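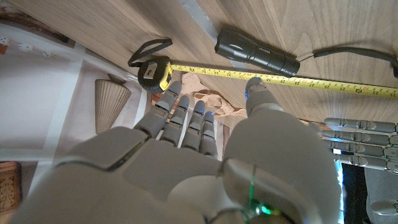 Figure 1. Tape measure with the blade drawn out along the bench surface, inch scale upward.

Unit 2: Linear Measurement with the Steel Tape
Workshop Practice I — Instructor: Agnes Fagerlund

Students are expected to have read this handout before the bench session on Saturday. Bring a pencil, the record sheet and the tape issued to you by the tool room.

2.1 Parts of the tape
The case houses the coiled blade and its return spring. The blade carries the scale. Some tapes are fitted with a wrist strap or lanyard, which should be kept clear of the blade while a reading is taken. At the free end is the hook, which slides by its own thickness so that inside and outside measurements agree. Do not hammer the hook tight.

2.2 Reading the inch scale
The longest marks are whole inches, with halves, quarters, eighths and sixteenths shown by progressively shorter marks. Figures in red help the reader find a place on a long blade. Read with the eye directly over the mark; a slanted view is the most common cause of error in student work.

2.3 Drawing out and returning the blade
Hold the case in one hand and guide the blade with the other. A blade left extended across a bench should lie flat, and cables and fabric should be moved out from under it before any reading is recorded. Return the blade slowly. A blade released at full length will kink.
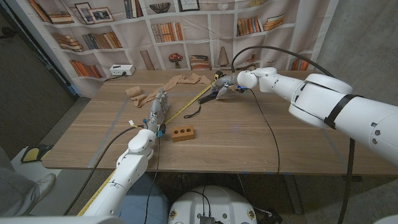
Figure 2. Tape extended diagonally across the tabletop, with a block with three round holes near the middle.

2.4 Bench exercise
a. Measure the length, width and height of the block to the nearest sixteenth.
b. Measure the distance between the centers of adjacent holes. Measure from edge to matching edge.
c. Mark out 700 mm and then 735 mm from the same end of the practice board. Check the difference with a steel rule.
d. Repeat each reading twice, starting from a fresh position.

Record sheets go to Titilayo Jibrin by the end of the session. The exercise is worth 40 points. Readings entered without units will not be graded.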